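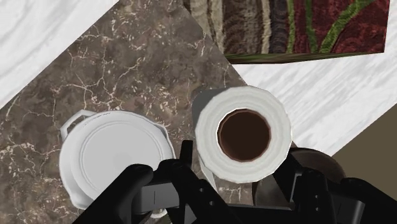 I have been putting off writing about the Tiltine Tabletop Practice Kit for a good while, partly because our little group in Susthorpe kept finding new things to like about it, and partly because it's an odd product to review. You don't plug it in. It's a ring binder, a stack of wipe-clean cards and a three-month login, and what it sells you is good manners for anyone running a robot arm over a kitchen counter, simulated or real. We do household tasks in simulation, mostly reaching and grasping, and our own rules had grown into a file so long and so contradictory that I'm a bit ashamed of it.

So we bought the kit in June, and we've worked with it ever since. There are 16 cards, each with one rule on the front and the thinking behind it on the back (I read the backs with my coffee, and they are very nicely written!). I had expected a lot of scolding. What you get is closer to a patient older colleague who has knocked over a great many bottles.

What we used it for

Our test was the paper towel roll, a lovely awkward thing to pick up. It's tall, it stands on a narrow footprint, and in our kitchen layout it shares the counter with dishes, a bowl and a spray bottle. Card 3 says to write down every object within reach of the arm before the first run, including the ones you have no plans to touch. Card 5 asks for a stated clearance between the open fingers and each neighbor, and card 6 asks you to approach tall objects from above whenever the task allows. We had been doing half of this by instinct and none of it on paper.

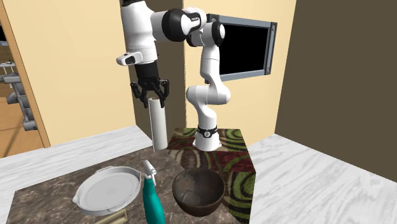
What I liked

The wording, first of all. "Say what counts as done before you start" is a whole card, and it settled an argument we'd been having for months over whether a roll that is held but still touching something should be scored as lifted. (We now say no, and we say it in writing.) I also love that the cards treat simulation seriously. There's a sensible section on naming your scene files, keeping failed runs alongside good ones, and noting every change to object positions. We went back through 1,865 saved runs with the checklist, and it was tedious, but I slept better afterward.

What I didn't

The binder rings pop open if you look at them crossly. The login is slow in the evening. And 11 of the cards assume one arm with two fingers, so if you work with a suction cup or a pair of arms you'll be doing some translating. The Barbier guide, which our friends over in Mostlow swear by, covers more kinds of hardware, though I find it a much drier read and keep losing my place in it. 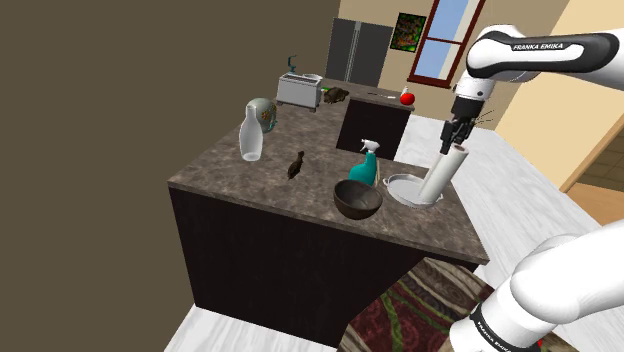

Do you need a real robot to get any use out of the kit?
Everything except the emergency stop card and the floor marking card can be followed in simulation, and we've done just that. If you plan to move to hardware later, read those two anyway and leave space for them in your own checklist.

Would I buy it again? I would, and I'd get a second set of cards for the other desk, because ours keep wandering off. Four stars, with the missing one going to those rings.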